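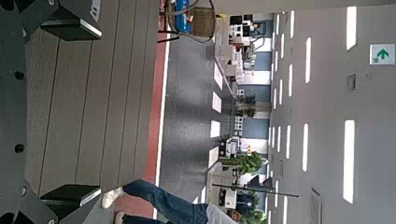

Usero Tool Library: Frequently Asked Questions

Who can join?

Anyone 18 or older who lives in the county. Bring a photo ID and one piece of mail with your current address.

What does it cost?

Membership is $40 a year. There is no charge per tool. Late returns are $5 a day for each item.

How many things can I borrow at once?

You can have up to 36 items in a calendar year on a basic membership. Most people never get close. If you are in the middle of a big job, ask at the desk and we can add more.

How long can I keep a tool?

One week for power tools, two weeks for hand tools and garden tools. You can renew once by phone or online if no one else has a hold on it. 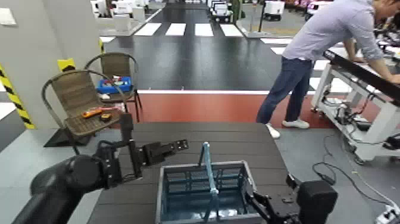 Renewals have to be made before closing time on the due date. A renewal left on voicemail after we close counts as late. Holds are kept at the desk for two days and then go to the next person on the list.

Do I need to clean tools before I bring them back?

Yes. Knock off dirt, wipe down blades and empty any dust bags. Do not hose down anything with a motor. Drain gas from mowers and tillers.

What if something breaks?

Tell us when you return it. Normal wear is on us. If a tool was misused or lost, you pay the replacement price in the catalog. Please don't try to fix it yourself.

Do you supply blades, bits and sandpaper?

Saws come with one blade. Sandpaper and drill bits are for sale at the desk.

Where do I return things?

At the Chukwu Street counter during open hours. The Trusetti branch closed in March and can't take returns.

Can I donate tools?

We have 1,124 items in the catalog and are short on ladders, pipe wrenches and hedge trimmers. We can't take chainsaws, anything with a cut cord, or paint. Call first for anything you can't carry.

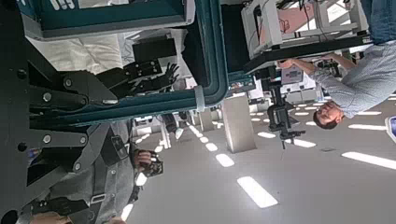 Teal metal frame with a cable tie or strap near the corner

Who do I contact about a bill?

Wayne Fehr, at the main desk. Have your member number ready.

Page updated 8/2/18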